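Zerik – the farewell show, who else was there??

pilmontkid
Joined October
Still buzzing. Thirteen songs before they even stopped to say hello, and then Lalit Pant walks up to the mic and just says "so, this is the last one" and the whole room groaned. I've loved this band since the first Rindent tape and I was not ready. They opened with "Pilmont"!! They never open with "Pilmont"! Anybody else in there with me? I was on the left by the speakers and my ears are paying for it.

drumsolo94
Back row, by the stairs. Best I've ever heard them, and I've been going since '94. The slow version of "Dwivedi" with only the organ and his voice – I had to go stand in the hallway for a minute after that. My wife thought I'd gone for a drink.

hush_hush
I'm going to be the grump here. Great night, yes, but the slow "Dwivedi" was a mistake for me. That song lives on the drums. You take the drums out and it's a nice poem with an organ under it.

pilmontkid
Noooo, hush, we can't be friends anymore (kidding). The drums are great, but did you hear the last verse? He changed a line! It used to be "leave the porch light" and he sang "keep the porch light." I got chills.

hush_hush
I heard it. I think he forgot the words.

drumsolo94
He did not forget the words, he's been singing it that way since the March 2018 shows. Go find the radio session, it's on there too.

tallglass
Couldn't get a ticket, so I'm reading every word of this. The room only holds 300 and my page froze at checkout. Did they play anything off the second record? That one got me through a really rough winter and I'd be so happy to know it got its moment.

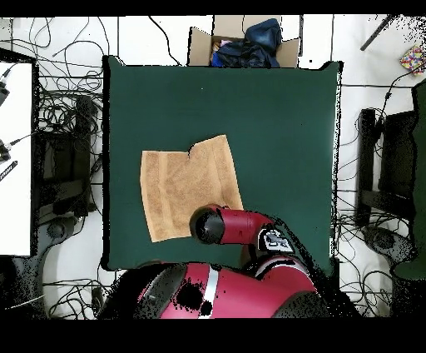 Is there going to be a live album from the show?
Lalit said from the stage that the whole set was being recorded and that Rindent will put it out in October, on vinyl first and then everywhere else.

tallglass
Oh that makes my week, thank you! And the second record?

pilmontkid
Sorry, got carried away! Yes – three from the second record, all in a row, right in the middle of the set. "Old Mill," "1757" and then "Cousin." During "1757" people were singing so loud that he stepped back and let us have the whole chorus. You would have loved it.

hush_hush
Okay, "1757" was perfect. I take back some of my grumping. I still think they should've ended on it and skipped the encore. Two covers is a strange way to say goodbye when you've got songs like that sitting there.

drumsolo94
The covers were the songs they played at their first show! He told the story right before. You must've been in line for a shirt.

hush_hush
I was in line for a shirt.

pilmontkid
Ha! Did they have any mediums left? They were down to XL when I got there and I bought one anyway. I'm wearing it right now and it comes down to my knees.

hush_hush
Got the last medium. Not trading.

tallglass
If anyone wrote down the full set list, please post it. I want to play it in order at home tonight, loud.

drumsolo94
I've got most of it on the back of my ticket. Give me until after dinner and I'll type it up.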